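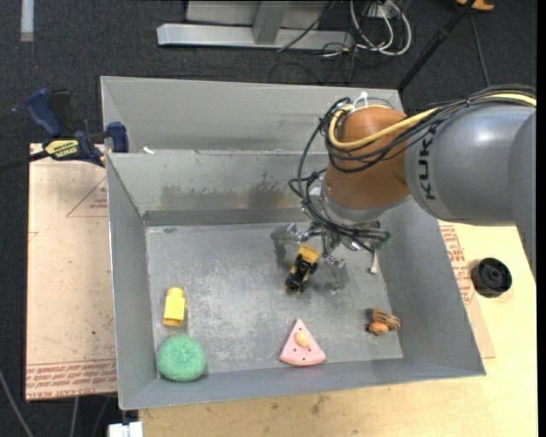 By Mirela Rangel, industry correspondent
5th February

Plandstead's two remaining tinplate recyclers will have to meet a tighter limit on residual tin in baled scrap from October, under revised supply terms issued to them by the steelmaker Zatow.

The new terms cut the permitted tin content of a bale and introduce testing of every load at the weighbridge. At present only a sample of loads is tested, and a bale that fails is downgraded in price and still accepted. Under the revised terms a failed load will be returned to the supplier, who will pay the haulage both ways.

Tin is a nuisance in steelmaking. It does not burn off in the furnace as zinc does, and it cannot be removed economically once it has dissolved in the melt. Even small amounts make the finished steel prone to surface cracking when it is rolled hot. The usual remedy is to dilute contaminated scrap with cleaner material, and clean material has become harder to buy.

Zatow said in a notice to suppliers that it took 3,710 tonnes of baled tinplate from the Plandstead yards last year, of which 536 tonnes were downgraded on arrival. The notice attributes most of the downgrades to food cans that had been mixed with solder-bearing scrap before baling.

"We can use tinplate, and we want to go on using it," said Reinaldo Quintana, who buys scrap for the company. "What we can't do is plan a melt around a bale when we don't know what is in it. Two loads from the same yard on the same morning can give quite different readings."

The larger of the two recyclers, Ahuja, said it expected to meet the limit by changing how material is received. Cans collected from households will be kept apart from trade scrap from the gate onwards, and the two streams will be baled on separate shifts. The firm does not plan to install detinning equipment, in which the coating is stripped in a hot caustic bath and the tin recovered by electrolysis.

Kerstin Amundsen, operations manager at Ahuja, said the cost of a detinning line could not be recovered at current volumes. "The tin is worth having, but you need a great deal of plate to get it. The coating on a modern can is very thin - much thinner than it was when those plants were built - so each tonne gives you less tin for the same amount of caustic and the same power bill."

She said the return of failed loads was a greater worry than the limit itself. Ahuja has asked for a second test to be carried out by an independent laboratory before any load is sent back, and for the haulage charge to be dropped where the two results disagree. Zatow has agreed to the second test but has not yet replied on the charge.

The smaller yard, Nakevlow, handles mainly process offcuts from can makers. This material is cleaner than household scrap but carries a full coating on both faces, and its tin content is steady and fairly high. Everaldo Bezerra, who runs the yard, said sorting would do nothing to bring it down.

"Ours isn't mixed with anything. It's tinplate, so it has tin on it," he said. "We either send it away to be stripped or we sell it to someone with a looser specification."

He has had an offer from a detinner on the coast, which would take the offcuts loose and return them as clean bales at a charge of 700 pounds a load. At that rate the work would pay only while the tin price stays near its present level, he said, and the contract would have to be reviewed each quarter.

Fengying Du, a metallurgist who advises scrap merchants on grading, said similar limits were likely to be adopted elsewhere as more steel is made in electric furnaces, which rely on scrap for most or all of their charge. Tin and copper build up each time the metal goes round, she said, and buyers who once ignored both were now writing them into contracts.

She advised yards to keep their own test records by load. Handheld analysers read only the surface and will overstate the tin in coated sheet, so the figures from a yard and a steelworks cannot be compared directly. A melted sample gives a better answer but takes longer and costs more.

Council collections of household cans in Plandstead are not affected by the revised terms. The collection contract with Ahuja sets a price per tonne delivered and makes no reference to tin content.

Zatow will accept comments on the testing procedure from its suppliers until the end of the month.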